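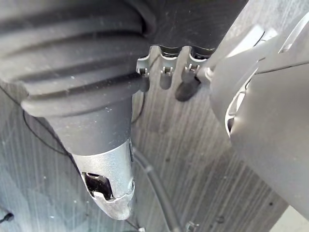 A bellows is a flexible sleeve with a wall folded into ridges, made so that it can stretch, shorten or bend without tearing. Bellows made of rubber are often called boots or gaiters. They are fitted over moving parts of machines and vehicles, mainly to keep dirt out and grease in. The word originally meant a hand-worked air pump for a fire, and both senses are still in use.

Construction

Most rubber bellows are molded in one piece. The raised folds are called convolutions, and the low points between them are called roots. When the bellows shortens, the convolutions move closer together; when it bends, they close up on one side and open on the other. The rubber itself stretches very little. A bellows with many shallow folds is usually easier to bend than one with a few deep folds of the same length, but it takes longer to clean.

The ends are plain cuffs without folds. A cuff may be held by a metal band, a plastic tie or a groove in the part it covers. Some designs have a small vent, which lets air pass as the volume inside changes.

Materials

Natural rubber was the usual material in early boots and is still found in some of them. It bends well in cold weather but is harmed by oil and sunlight. Chloroprene rubber stands up better to both and became common on cars. Silicone rubber is used near heat. Many newer boots are made of thermoplastic elastomer – a plastic that behaves much like rubber – and these tend to be stiffer and thinner.

Uses

On cars, bellows cover steering racks and the joints of drive shafts. A split boot on a drive shaft lets grease escape and grit enter, and the joint may then wear out quickly. Motorcycles with exposed front fork tubes sometimes carry gaiters for the same purpose. Other uses include machine tool slides, gear levers and the walkways between railroad cars, where the folds are large enough for people to pass through.

Wear and testing

Cracks usually begin at the roots, where bending is sharpest. Ozone in the air speeds up cracking in natural rubber, even in boots that have never been used. Makers test samples by flexing them over and over at fixed temperatures. In one series run at the Warkley works by Naomi Kimaro and Florian Wallner, 22 boots were flexed for 305 hours, and 3 failed, all at the root nearest the wider cuff.

Storage

Spare boots are best kept unfolded in a dark, cool place, away from electric motors, which can give off ozone.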